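3.2 Small drawers and the things that end up in them

We turn now to the smallest storage in the study, and I will admit that it is the part of the work I have grown fondest of. Closets and kitchen cabinets have been written about at length, and the garage has had its share of attention as well, but the little drawer unit that lives on a shelf or a workbench has mostly been passed over. People in our interviews hardly thought of it as furniture at all. They called it "the screw thing," "the bead box," or, in one household in Osuvness, simply "the drawers," as though the house had no others.

The households described in Section 2 were each asked to empty one such unit onto a tray and then put everything back in whatever way felt right to them. We gave no instructions about sorting, and we did not hurry anyone. Participants were allowed 40 minutes, although a good many would happily have gone on through lunch, and several asked whether they might keep the tray. In all, 1210 objects were logged from the Busotska households alone, and these form the basis of the comparison that follows.

The units themselves differed more in their habits than in their looks. Most followed the familiar pattern of a colored plastic frame with clear drawers that slide out toward the user, sometimes with dividers inside (Figure 4). The clear front matters a great deal to the people who own these things. One retired upholsterer told us she had given away a perfectly good metal cabinet for the sake of being able to see her tacks from across the room, and she has not regretted it.
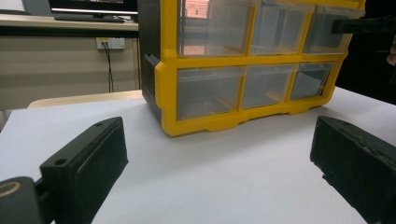 Figure 4. A parts organizer with a yellow frame and clear plastic drawers.

What surprised us was how seldom the dividers were used as dividers. In household after household, the drawer began its life neatly split, with picture hooks in the front and wall plugs behind, and then over the months the small things wandered. A hook went in with the plugs one evening when somebody was tired, and after that the boundary was only a suggestion. Participants were cheerful about this. They knew which drawer a thing was in, and that was as much as they asked of it. Cropper, in his early notes on workshop order, calls this "knowing to the nearest handful," and we have borrowed the phrase throughout the paper with gratitude.

A second pattern concerns height. Where a unit had more than one row, the drawers at hand level collected the things in daily use (rubber bands, fuses, the good scissors' missing screw), and the rows above or below filled up with what we came to call keepers. Keepers are objects that no one in the house could name a use for but that everyone agreed should stay. Nuno Meireles, who coded the object logs for this section, found keepers in every home he visited, and he has asked me to record that his own unit is no better.

Labels deserve a word too. We had expected labels to go along with tidy drawers, and in the Osuvness homes they did, a little. In Busotska the relation ran the other way, and the most carefully labeled units were often the ones whose contents had drifted furthest. It may be that a label, once written, makes a person feel the job is done. We do not want to lean too hard on this, as the labeled units were few and two of them belonged to the same pair of sisters, who had bought their label maker together and shared it back and forth by mail.

Finally, there is the matter of the empty drawer. Many participants kept one or two empty on purpose and were quite firm about it when the interviewer reached for them. An empty drawer was spoken of as room for the next project, or for whatever might turn up in a coat pocket. When we returned in September for the follow-up visits, most of these drawers had been filled, and their owners had cleared out others to take their place. The follow-up interviews are taken up again in Section 4, together with the Arkard households, where the units were shared among neighbors and the question of who may open which drawer becomes a good deal more delicate.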